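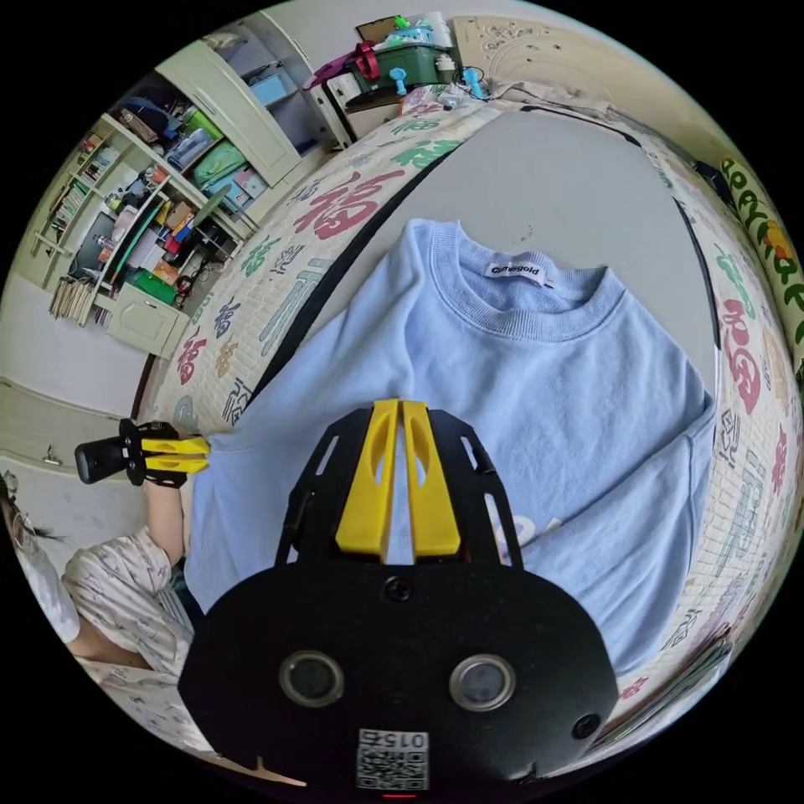

According to the reporter, a search for a town name in the survivor testimony collection brings back recordings about a different town, and the English transcript shown next to the video runs well ahead of the voice. The reporter adds that a class at the Ansah Center was using the collection when this was noticed, and asks that the recordings not be taken offline while the matter is looked into.

Ticket status: Resolved, pending final review
Product: Plurkero Testimony Archive, public site
Component: Place index; transcript display
Priority: High
Submitted by: Ansah Center, education office

Entry 1. Support desk
Thank you for your report. We have opened one ticket for both problems. Please send the search terms used, the browser and version, and the title of at least one recording in which the transcript does not match the voice. The recordings will remain available.

Entry 2. Ansah Center
The search terms were the Yiddish and Polish spellings of the same town. The Yiddish spelling gives the correct recordings. The Polish spelling, entered without accent marks, gives recordings from a town in another district. The transcript problem appears in every recording we opened that has more than one tape. We tested on two browsers with the same result.

Entry 3. Support desk
Both problems have been reproduced on our side.

Place index: The archive uses the Plamik name list to join spellings of the same place. When accent marks are left out, two towns in the list share one spelling, and the system selects the first entry without notice to the user. We have found 64 place names affected in this way. The underlying catalog records are correct and have not been changed.

Transcript display: The fault begins at the second tape. The Flalent player adds a title card of 15 seconds at the start of each tape, and the transcript clock does not count it. In an interview of several tapes the error grows with each one.

Entry 4. Support desk
A temporary notice has been placed on the search page asking users to enter accent marks where they can, or to search by district. Teachers who need an accurate transcript before the repair is finished may download the text file, which is arranged by tape and is not affected.

Entry 5. Ansah Center
The notice has been seen and the text files have been given to the class. We wish to record a concern. Several students are preparing short papers on named communities, and a paper that assigns a witness to the wrong town is a serious error. Families also use this collection. We request that the search page show both towns and let the user choose — a silent choice by the system should not be kept in any form.

Entry 6. Support desk
The concern is noted and accepted. The request has been passed to the catalog office with our support.

Entry 7. Catalog office
The catalog office has approved the change. When a spelling matches more than one place, the page will list each with its district and its other names, and no recordings will be shown until one is chosen. This will apply to all languages in the index.

Entry 8. Support desk
Version 9 of the search page is now in use and includes the change described in Entry 7. The player setting has been corrected so that title cards are counted. We ran an automatic check on 2,000 transcript segments taken from interviews with two or more tapes. All segments passed except those from one interview, in which the third tape had been entered twice. That interview has been sent to the catalog office as a separate ticket.

Users who saved links to a moment in a recording before the repair may find that the link opens early. Such links should be made again — the old ones cannot be converted.

Entry 9. Ansah Center
Both repairs have been tested here and work as stated. The ticket may be closed once the separate matter of the repeated tape has been given a number we can follow.

Entry 10. Support desk
The number has been sent to your office by email. This ticket will close at the end of October unless a further entry is added.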